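Sorting tray

Part of my household and workshop encyclopedia. Entry by Lise Vachon, last tidied up Jul 19, 2016.
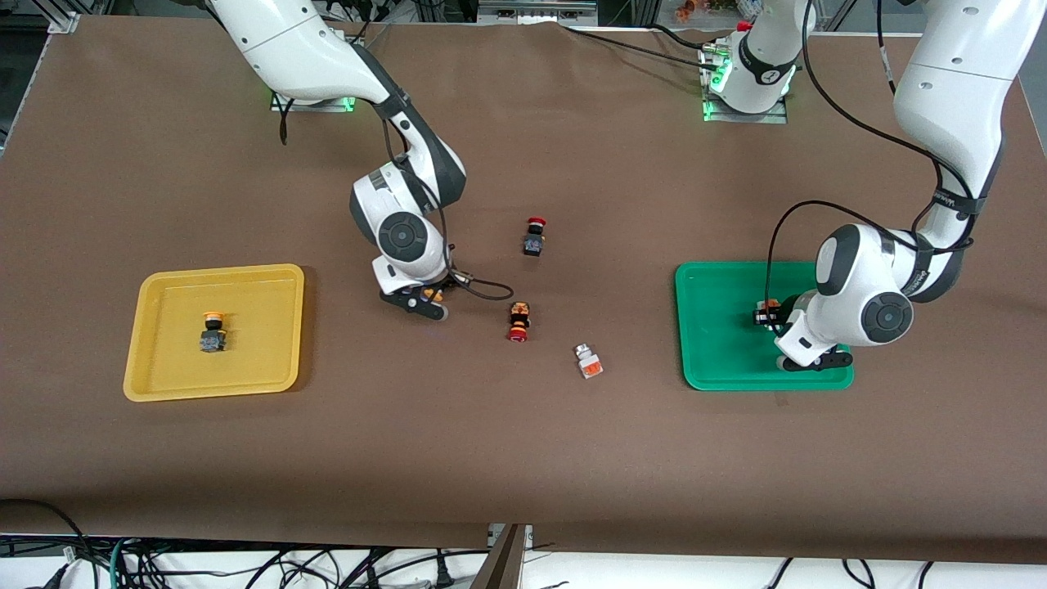 A sorting tray is a shallow, open tray used to keep small things together while you decide what they are and where they ought to live. Mine are nearly all for electrical bits, so that's the sort of tray I'll mostly be talking about, but the same thing turns up in sewing rooms, kitchens, seed sheds and (my aunt's house) the jigsaw cupboard.

Shape and size

Most are rectangles with rounded corners and a raised rim. The rim matters more than you'd think! Too low and a round-bodied switch rolls straight over it, too high and you can't get your fingers in flat to pick up a washer. I like a rim of 20 mm, which is what the old Sorkalden trays had, and I've measured every tray I've bought since against one of those. Dandus make a deeper one at 24 mm. It's a perfectly good tray but I find myself tipping it up to get things out, and then of course everything slides into one corner.

Rounded corners are easier to wipe. Square ones collect solder crumbs and you end up going after them with a cotton bud.

Colour

Trays come in plain grey and clear, but bright colours are the ones worth having, as a dark part shows up so well against them. Yellow and green are what I use. In my system yellow is for parts I haven't looked at yet and green is for parts I've checked and am happy to put away. Other people do it the other way about, and I had a long and quite friendly argument by letter with a reader who keeps red for "unknown" and thinks yellow should mean "needs cleaning". There's no rule that I've ever found. Pick one and write it on the wall.

What goes in them

Push-button switches are the classic tray item. They're chunky, they come with caps in different colours, and they never stack. You'll also find toggles, lamp holders, terminal blocks, fuses, relays and the odd knob that belongs to something you threw out years ago. I try to stand push-buttons upright on their bases so the caps face up, and then I can read a whole tray at a glance.

Very tiny parts (loose resistors, little screws) do badly in an open tray. Put those in a lidded box such as the Fakis, which has 13 compartments and a lid that shuts properly.

Working with two trays

The usual layout is one tray each side of you with a clear patch of table between them. Parts get tipped out or picked from one side, looked over in the middle and dropped in the other. Left to right suits me. The Dimaculangan method, which I tried for most of one July, uses a single tray with a strip of card down the centre, and it does save room on a small bench, but the card kept falling over and I went back to 2 trays.

Cleaning

Warm water and washing-up liquid, then a soft cloth. Don't use scouring pads on plastic, the scratches hold dirt for ever after.

See also: Parts drawer; Egg box; Bench mat; Labels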